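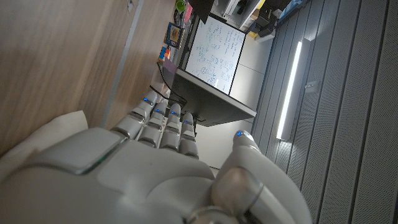

Breltimo Wool Felt Sheets, 2 mm

Sold by the sheet or in packs of 100

Breltimo is a pressed wool felt made for craft work, furniture pads, drawer linings and light cushioning. It is made in one thickness, 2 mm, and cuts cleanly with ordinary scissors or a rotary cutter. The edges do not fray, so there is no need to hem them.

Product details

Material: 83 percent wool, the rest viscose
Thickness: 2 mm
Finish: smooth on both faces
Colors: oatmeal, charcoal, moss, brick, navy
Backing: none, or self-adhesive on request

Choosing a backing

Plain sheets are the better choice for sewing, applique and anything you may want to move later. The self-adhesive version has a peel-off paper liner and is meant for flat, clean surfaces such as chair feet, shelf edges and the bottoms of lamps. It holds well on painted wood and metal. It does not hold on oiled wood - use plain felt and a contact glue there.

Color and matching

The wool is dyed in batches and the shade shifts a little from one batch to the next. Brick and moss vary the most. If you are covering a large area, order all of it at once and write "same batch" in the order notes. Lorena Mansilla in our cutting room will pull the sheets together.

Care

Brush off dust with a soft clothes brush. Blot spills with a dry cloth right away and let the felt dry flat. Do not machine wash or tumble dry, as the sheets will shrink and thicken. A cool iron over a cotton cloth will take out fold lines.

Ordering

Single sheets ship flat between boards. Packs ship rolled and should be laid out overnight before cutting. Orders of more than 500 sheets are cut to order at our Pasach workshop and take longer to leave - write to Benjamín Leiva for a date before you pay.

Sample cards with all five colors are available on request. Cut sheets cannot be returned. Uncut sheets can be sent back in their original wrap.

Also in this range: Brirkska felt cord, Tapia felt glue

Page updated May 17, 2021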